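Pre-run check, arm and sim, shed build (Ara)

Done before every session, bench and simulator both. Comments are mine, from the December run-through.

1. E-stop within reach and tested
OK. Moved it to the left of the keyboard and I love it there. Hit it twice with the arm moving, dead stop both times.

2. Base bolts tight, bench doesn't rock
OK after a tweak. Rear bolt took a quarter turn. Mark the heads with paint pen so a loose one shows up straight away.

3. Cables clear of elbow through full travel
NEEDS WORK. Fine up to shoulder height, then the gripper lead rubs on the Orkenberg bracket. Taped for now - proper clip to be printed in grey or whatever colour is loaded.

4. Power supply, fan and fuse
OK. 19 volts at the plug, fan running, no funny smell. Cover back on before anyone leans over it!

5. Gripper opens and closes evenly
OK. Ran 600 cycles with nothing in the jaws and the fingers still meet square. Really chuffed with that.

6. Speed limit set low for first moves
OK. Config had crept back to the old value after the update, so check this one every time, even if you only ducked in for a cuppa.

7. Sim joint limits match the real arm
OK. Wrist was out by 2 degrees, fixed in both files. Kneževič planner reloaded afterwards.

8. Sim wrist view loads, fingers visible, walls have collision turned on
OK. The stone wall renders beautifully now that the textures are sorted. Collision was off on the blue frame, so the arm would have sailed through it. Turned on and saved.

9. Log recording and disk space
OK. About 2000 steps per log before it rolls over. Clear out the old ones from the Tradville folder.

Result: sim cleared to run. Bench arm stays at low speed until item 3 is sorted. 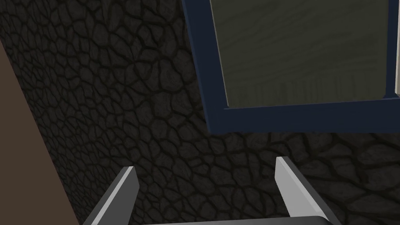
Next job is the cable clip, then items 3 and 5 again with the lead in its new spot. If the rubbing has gone I'll bump the speed up one notch and repeat the whole list - can't wait to see it move properly!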